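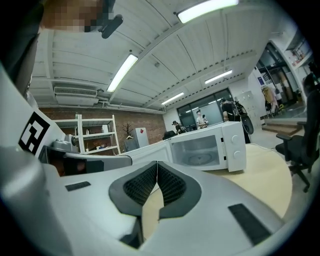
Nokeck's only laundromat is back in business, and people were lined up outside before the lights came on! Povetti Wash reopened on Biwott Street at 7 a.m. after nine weeks of plumbing work, with new drains, a fresh coat of yellow paint and 13 more machines than it had in the spring.

The old place shut in September when a main pipe under the building gave out. Until this week the nearest coin laundry was in Flellus, a long bus ride with a full bag on your lap, and plenty of people made that trip. The sign-up sheet for opening-day free washes drew 218 names.

"I missed the noise," said Garnet Girard, who owns the laundromat and was handing out coffee by the change machine. "You get the dryers going and everybody starts talking. I had folks hugging me this morning over a rinse cycle."

Girard has swapped most of the old top-loaders for front-loaders, which use less water and spin clothes dry enough to cut a good chunk off dryer time. Two extra-large washers at the back can take a king-size comforter – a big deal in a town where winter bedding used to get washed in the bathtub. 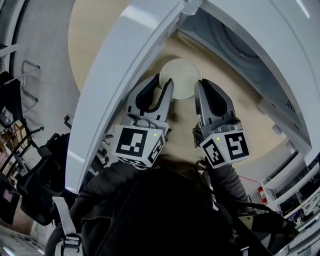
*A white front-loading washer, with a round, cream-colored disc on the floor just below the opening.*

Prices are the same as before the closure, and the machines now take cards as well as quarters. There is a long folding table along the window and a shelf of paperbacks to borrow, already half empty by lunchtime.

Povetti Wash is open from 7 a.m. to 10 p.m., with last loads in by 9. Girard plans to keep the coffee free through December, and she is looking for more paperbacks – mysteries go fastest.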